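Setting up the Hurlow two-arm kit for cut-stem handling

By Corina Surdu. Last revised 17 August 2026
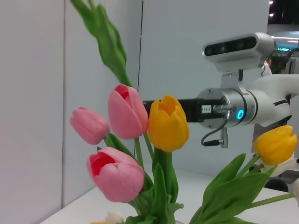

The procedure covers a first working configuration of the kit for picking single stems from a standing bouquet. It assumes both arms are bolted down, the controller is on firmware 2000 or later, and the emergency stop has been tested. Allow an afternoon. Tulips are a fair first subject: the stems are thick and the heads are closed enough to segment cleanly, but they bend more than roses and will show up a bad grip force quickly.

1. Workspace

Use a plain, light tabletop and light panels behind it. Glossy surfaces are acceptable if the overhead lights are diffused. Keep other plants out of the working volume, which the software otherwise adds to the target list.

2. Camera mount

Fit the depth camera to the bracket above the wrist, lenses facing the gripper end. Tighten the two rear screws first, then the front pair. Route the gripper cable below the wrist with enough slack for a full turn in each direction. A cable that is taut at the home position will pull its connector at the end of travel.

3. Hand-eye calibration

Open Nerari, select Calibrate > Wrist, and place the supplied target flat on the table. Run the sequence for each arm separately. The reprojection error should settle below 0.5 pixels. If it does not, check the bracket screws and repeat. Then run Calibrate > Pair, which places both arms in one coordinate system. Skipping the pair step produces no warning in the current release.

4. Grip force

Force is set on a unitless scale. The factory value of 109 crushes tulip stems. Start at 67 and lower it in steps of five until a stem slips, then go back up one step. Fit the soft finger pads before doing this; values found with bare fingers do not carry over.

5. Approach

Set the approach to Side, Low. The gripper should close on the lower third of the stem, below the leaves where possible. Top-down approaches hit the blooms. Set the travel speed to 20 percent for the first runs.

When a bloom hides the gripper from one camera, the planner falls back on joint positions for the hidden part. This works if pair calibration is good. With a poor one, expect contact with the flower in front.

6. First pick

Load a bouquet, press Scan, and confirm the highlighted stem on screen before pressing Run. Error 801 means that no collision-free path was found. Turn the bouquet a little and scan again.

Limits

White and cream blooms against a white background are sometimes missed at the default depth threshold. Lowering it helps but adds noise along the table edge. The kit has no means of judging stem freshness, and the Grodley sorting add-on was not tested.

Comments (3)

Yuzhen Guo
Step 3 cost me a morning. I had calibrated both arms and never ran Pair. Could the menu order be changed?

Gheorghița Gavrilă
67 is still too high for thin-stemmed varieties. We run 52 with the pads on. Ranunculus we gave up on.

Roxana Oprea
Does the Side, Low approach work with the older bracket? Ours sits further forward and touches the leaves.

Sign up for the Hurlow users' newsletter. We send it once a month and you can unsubscribe at any time.

Contact | © 2026 Filip Automation Notes | Back to top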